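Tips for the kitchen bench, December 2022

I write these tips for the colleagues who take over the kitchen cell at Gronthorpe when I am away. Most of them I learned from Waldemar Urbańczyk, and a few from my own mistakes. Please read the cable part even if you are in a hurry.

**Wipe the fingers before the shift.** Use a cotton cloth with a little dish soap, then a second cloth with clean water. Do not use the spray for glass. It leaves a film, and on the film a smooth bowl will slide. If you rub the finger pads with your thumb and they squeak, they are good.

**Give the cable room to turn.** A cable that is too short pulls at the wrist connector, and a cable that is too long hangs down into the dishes. I make a loose bundle and tie it with soft hook tape, never with plastic ties, for the plastic cuts into the jacket. Then I turn the wrist by hand slowly to both ends and look at where the bundle goes.

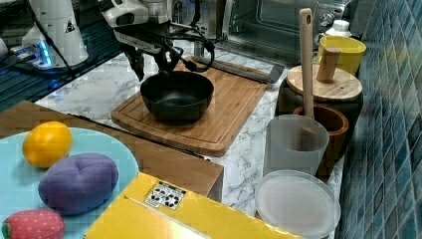
After this I check the connector with a flashlight. If the screw ring has moved, I tighten it with fingers only. In August Desta Degefa used pliers on it, and we waited 6 days for a new one from Cistilberg.

**Let the board stay where it is.** The taught points are saved for one position of the cutting board. When somebody washes it and puts it back a little turned, everything comes down in the wrong place. I put two small pieces of painter's tape on the counter, at one long side and one short side. Change the tape when it becomes gray. A damp paper towel under the board helps also against sliding, but take it out in the evening or the bamboo will bend.

**Teach the pan separately from the bowl.** A bowl forgives you much. A pan has its weight far from the handle, so it wants to turn in the fingers. Close the gripper slowly, lift a little, wait, and only then tilt. If the pan swings, lower the speed first and leave the force as it was. More force makes marks on the handle and it still swings.

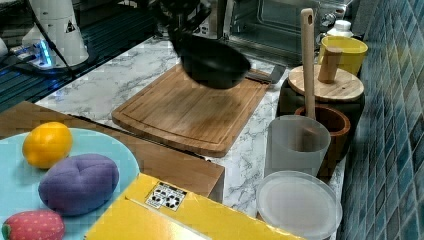 *Pan held at an angle over the cutting board, spatula blade at the corner.*

**Keep tall things near the wall.** Spatulas that stand in a cup are higher than you think. Before a new program, run it once at slow speed with your hand on the stop button, and watch the handles, not the gripper.

**Write the fault number down.** We get 2256 when the wrist cable has a bad contact, and 3431 when the fingers do not close to the end. For the first, switch off, push the connector in again, switch on. For the second, look for crumbs in the finger rails. An old soft toothbrush takes them out very well.

Spare pads are in the drawer with the towels. If you take the last pair, please tell Krystyna Głowacki, she makes the orders.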